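Looking after a laminate or painted workbench top

Posted 13/09/2021

A bench top gets more wear than anything else in the shed, and most of the damage comes from cleaning it badly. These notes cover the two tops we get asked about most, white laminate and black painted board.

Everyday cleaning

Brush first, wipe second. Grit dragged under a damp cloth leaves fine scratches, and on a dark top they show from across the room. Use a soft bench brush and work from the back to the front.

After brushing, wipe with warm water and a few drops of dish soap. Wring the cloth out well. Water that sits along a join will get into the board underneath and swell it, and a swollen edge can't be pressed flat again.

Dry with an old towel. Microfibre is fine too, but wash it without fabric softener or it will smear.
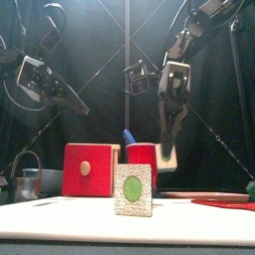
Stains come next, and the sooner the better. For pencil and ink, try methylated spirits on a cotton rag, tested first in a back corner. For glue, let it set fully and lift it with a plastic scraper held nearly flat. A metal scraper will take the colour off with the glue. Tea rings usually come away with a paste of bicarb soda left on for a few minutes.

Don't use oven cleaner, steel wool or cream cleanser on either surface. Cream cleanser leaves a dull patch that catches dirt from then on.

Painted tops

Paint needs longer to cure than the tin suggests. We repainted ours in July, when the shed was cold, and it still marked under a fingernail well after it was dry to touch. Leave heavy things off it as long as you can -- a vice put down too early will stick, then lift the paint when you move it.

Two thin coats wear better than one thick one. Sand lightly between them and wipe off all the dust. We used Omico satin black, colour 868, and have touched it up with a small foam roller. A brush leaves lines that show under a lamp.

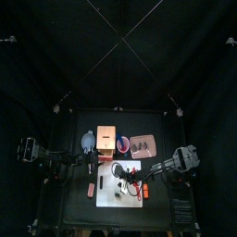
Black top, with a light blue bottle near the middle.

Spray bottles

Label every bottle, even the plain water one. Write the contents and the mix on masking tape and put clear tape over the top so it doesn't smudge. Never reuse a drink bottle for cleaning products.

Rinse the trigger with warm water if it starts to dribble. If that doesn't fix it, pull the tube out and check the end for grit.

Edges and joins

Run a thin bead of clear silicone where the top meets the wall. Ours took 3 metres. Put masking tape either side of the gap, smooth the bead with a wet finger and pull the tape straight away. Loose edging can be stuck back with contact adhesive. Coat both faces, wait until they're tacky, then press from one end to the other with a block of scrap timber.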